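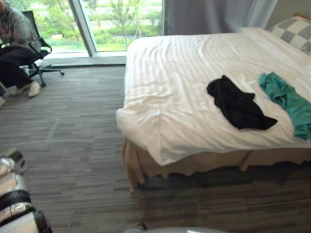
Planner and perception software, minutes, 11/12/2023
Present: Zoi Kyriakidis (chair), Darragh Ó Gríofa, Chak-lun Liao, Nadja Holzer (minutes). Apologies: Markos Sarantis. The minutes of the last meeting were agreed. Zoi reported that the Velano planner now takes its garment list straight from the segmentation node. Dark cloth on a pale cover, such as the black garment on the white duvet, is the easy case. The teal one lies in folds and may still be split into two objects. Chak-lun will merge neighbouring masks before they reach the planner.

1. Two-arm control
Darragh has moved both arms onto one clock. The planner had been treating each gripper as free while the other was still closing.
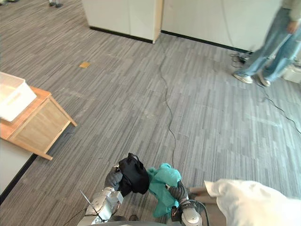

He wants a shared hold state for the two arms, published at 96 Hz. Zoi agreed, provided the old topic stays until June. Action: Darragh.

2. Wrist views
Chak-lun asked for people's legs and shoes to be masked out before grasp scoring. Nadja has labelled 1,125 wrist frames and needs 3,000. Action: Nadja to carry on, Chak-lun to write the mask filter.

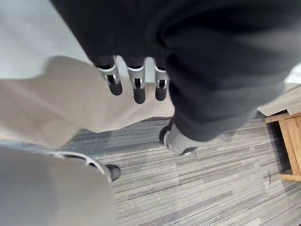
3. Paper bags
Grasp scores on brown paper are unstable — creases are read as edges.

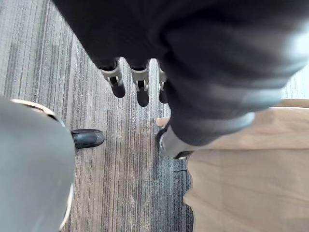

Nadja proposed smoothing the depth map first. Darragh would sooner change the edge threshold in Cilomeo. Both to be tried on the same logs. Carried over to the next meeting.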